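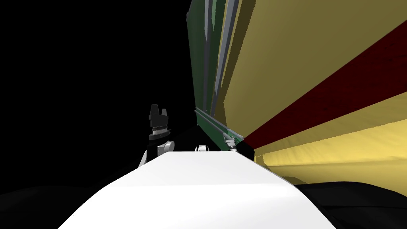 Twice the cores ought to mean half the waiting, so why is there a report to write at all? That was the first comment left on our project proposal, and it is a fair one. We started from the same belief. The vendor pages we read in November start from it too, and we now trust them a good deal less.

Our question was narrow. When a desktop processor is sold on its core count, how much of that does an ordinary user get back? We had two machines from the lab in Vudport, both built by Lenz, one with 4 cores and one with more. The memory was the same in both and so was the drive. We ran three kinds of work on them: compressing a folder of 800 text files, sorting a large table, and compiling Kudix, the small teaching compiler from our second-year course. 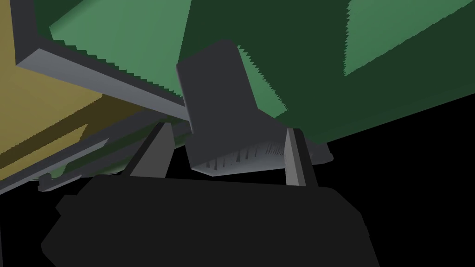

Each job was run 30 times per machine, with a restart after every tenth run. We threw out the first run after each restart. Someone will say we should have kept them, and maybe so, but they mostly measured the drive.

Compression did what the box promises. The files don't depend on each other, so every core had something to do and the bigger machine finished well ahead. If we had stopped there we would have had a nice chart and a wrong idea.

Sorting was a letdown. The program we used splits the table into parts, sorts them side by side and then merges everything on one core. The merge took up most of the run on both machines. Extra cores sat idle through it, and the load graph showed 100 percent on a single line and next to nothing on the others.

Compiling fell in between, and we don't fully understand why. Some of it is the link step at the end, which runs alone. We also suspect heat. The clock speed on the larger chip dropped during longer builds, but our logging tool only sampled once a second and we would not bet much on its readings.

There are plenty of reasons to doubt our own numbers. Two machines is a tiny sample. The chips come from different years, so the newer one may be faster per core for reasons that have nothing to do with how many it has. We asked the Buvdale campus for a third machine and did not get it in time. We also never tested games or video calls, and those are what most people in our class use a computer for.

What we would repeat is the habit of watching the per-core load while a job runs. The total time alone hid the merge problem from us for two weeks. The scripts and raw timings are in the appendix, with the discarded runs in a separate file.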